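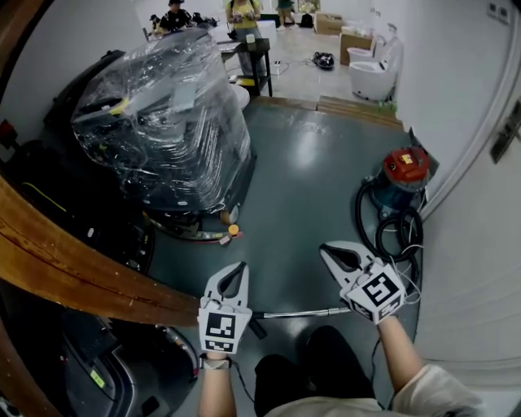
Both hand-held grippers, jaws open, during my turn at the Zellell open day

Zellell open day in Irkton — trip report (long)

gearmoth
Got back last night and I'm still buzzing, so you all get the write-up while it's fresh. Zellell opened up their workshop in June like they said they would, and the thing I wanted most was a turn with the hand-held grippers. I got one! Two, I guess, one per hand. You squeeze, the jaws close, and the marker cubes let their software work out where each hand is and which way it's pointing. Then that recording goes into training the arms.

They start you out on picking up a metal rod with both hands and setting it down straight. I do this kind of thing with my own fingers every day of my life and I was terrible at it. You have to go so slowly, and I kept rolling my left wrist until the cube was facing away from everything useful. Estíbaliz Bustamante, who ran the demo, told me to pretend I was carrying soup. That fixed about half of it.

Entry was free, parking was 2 dollars, bring coins.

pell_r
Jealous. Did they show the arms running on the recorded data or was it all recording?

gearmoth
Both. The arm demo was at 3 pm in the other building. It did the rod, then a stack of trays, then the rod again from a different angle. It missed the second tray and went back for it without anyone touching it, and the whole crowd went "ohhh." Estíbaliz said that task took 300 recordings.

Torquewrench_Ann
I was there too, morning group. Agree it was great fun, but I'd push back a little on the 300. What I heard was 300 kept, 400 recorded. The other hundred got thrown out, mostly for hidden markers or a cable getting tugged. Matters if anyone here is planning to try this at home.

gearmoth
Ah, you may well be right, I was scribbling notes on my hand by then. Mine were surely in the reject pile anyway.

dockside
I'll be the grump. I don't see what you gain over just driving the arm with a leader arm like the Barrios people do. You feel what the robot can and can't reach. With a gripper in your hand you can do all sorts of moves the arm could never copy.

Torquewrench_Ann
dockside, I asked them that. The answer was that they check each recording against the arm's reach afterward and toss what won't fit. And you can take the grippers anywhere. I've used a leader arm setup and it's a whole afternoon just getting it bolted down.

dockside
Tossing it afterward is still tossing it. I'd sooner know while my hand is moving.

gearmoth
I can see both sides, having now been bad at one of them. For a beginner the grippers are so direct though — I understood the job in ten seconds, even if doing it took longer. A kid ahead of me was better at it than any of the adults.

pell_r
How heavy are they? I have a bad thumb and was thinking of going to the Plostton one.

Torquewrench_Ann
Light enough, but the squeeze adds up. My hand was tired by the end of my turn. Ask for a short slot.

gearmoth
Same for me, forearms more than thumb. Also take off bracelets and push your sleeves up, I kept brushing a wire with my right cuff. pell_r, if you go to Plostton, sign up early. Irkton had 70 places for the hands-on part and they were gone before lunch.

dockside
Fine, I'll go to Plostton too. I'm bringing my reach question and I want it answered with the arm switched on.

pell_r
Save me a seat. Is there parking there or is it the coins thing again?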